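Kinnunen Completes Relocation of Sustunora Lending Collection

Kinnunen has completed the transfer of the Sustunora lending collection to ground-floor premises at Brostska. Borrowing resumes in December, with returns accepted until 7 p.m.

The collection comprises 869 catalogued titles, including 37 in languages other than English. Records have been migrated to the Stostik catalogue system, and existing member numbers remain valid.

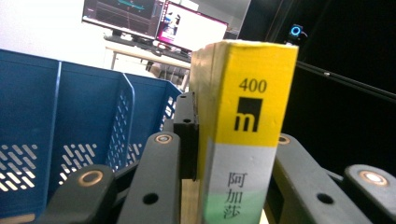 Shelving follows a single author sequence — translated works are no longer held separately. Each record now carries the title in its original script and in romanized form, and both are searchable. The standard loan limit is unchanged.

"The former catalogue could not store non-Latin characters," said Carla Majali, collections manager at Kinnunen. "Members relied on staff to locate those titles. The new records remove that step."

The reading area seats 40. Table bookings are made through the catalogue and open to all members. 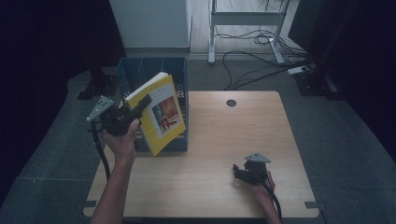 Light wooden table with cable grommet.

Enquiries should be directed to the Kinnunen front desk.

Comments

marg_t: Will holds placed under the old catalogue carry over, or do we have to put them in again?

Dev P.: Glad the translated crime is in with everything else now. Is there parking at the new centre?

oldspine: Please bring back the paper due-date slips.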